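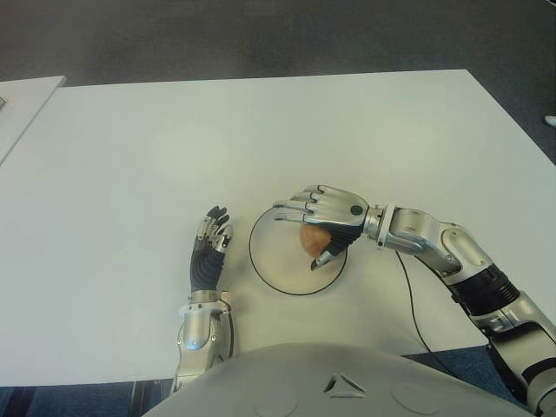 Street trees need a maintenance budget before they need a target

December 5, 2018

Callberg council has adopted a climate adaptation plan in which the largest single item, by number of pages, is tree planting. The plan sets a planting figure for each district and a year by which it must be met. It does not set a figure for how many of those trees should be alive five years later. I think this is the wrong way round, and that the council should amend the plan before the first contracts are let.

The case for street trees as a response to heat is sound. A mature crown shades the road surface and the lower floors of the buildings beside it, and the water drawn up by the roots and released from the leaves cools the air further. Both effects depend on leaf area. A newly planted tree has very little of it. For the first several summers a young tree is a cost to the city, in water and labour, and the return comes later, if the tree survives to give it.

Survival is decided mostly below ground. The soil under a pavement is packed hard to carry load, and roots do not grow well in it. A tree set in a small pit will use up the loose soil and then stall. The remedy is a larger pit, or a trench shared between several trees, filled with a mix of stone and soil that can bear weight while leaving space for air and water. This is dearer than digging a hole, and it means talking to whoever owns the pipes and cables.

The plan's technical annex recognises this. It gives a preferred pit volume of 16 cubic metres and a minimum of 13 where space is short. But the annex is advisory. The planting figures are binding. An officer who has to choose between a full trench for a few trees and small pits for many will choose the small pits, and on the plan's own terms will be right to do so.

Hikov made this mistake earlier. Its programme put in 1689 trees, and the number was reported each winter until the programme closed. No survey of losses was paid for. Residents can point to the gaps, and in several streets the pits have been filled with asphalt, so the space has gone as well as the tree. It is hard to say how much was wasted, and that is a fault in the programme too.

Udico went about it differently. It planted fewer trees and wrote three years of watering into the same contract as the planting, with part of the payment held back until the end. The contractor had to replace failures at its own expense. Bids came in 20 per cent higher than the city had expected, and there was some complaint in the local press over the price per tree. I would say that the higher bid was the true price, and that cities which pay less are leaving part of the bill for a later year.

There are objections. One is that a binding survival rate will push planting into parks and wide verges, where trees do well anyway, and away from the dense streets where heat does most harm. This is a fair point. It can be met by setting the rate by street type, with a lower rate accepted for narrow streets. A second objection is that the council cannot commit future budgets. It already does so for lighting and for road surfaces, both of which are let on long contracts.

A third is that planting figures are simple and the public understands them. I accept that. A count of living trees is also simple, and the Rainer district office has kept one on paper for years, street by street, with the date of each inspection.

The amendment I would ask for is short. Make the minimum pit volume binding. Let planting and early care as one contract. Report living trees each year, by street, including those lost and the cause where it is known - drought, vehicle damage, salt, trenching by utilities. If the district figures have to be cut to pay for this, they should be cut, and the plan should state by how much.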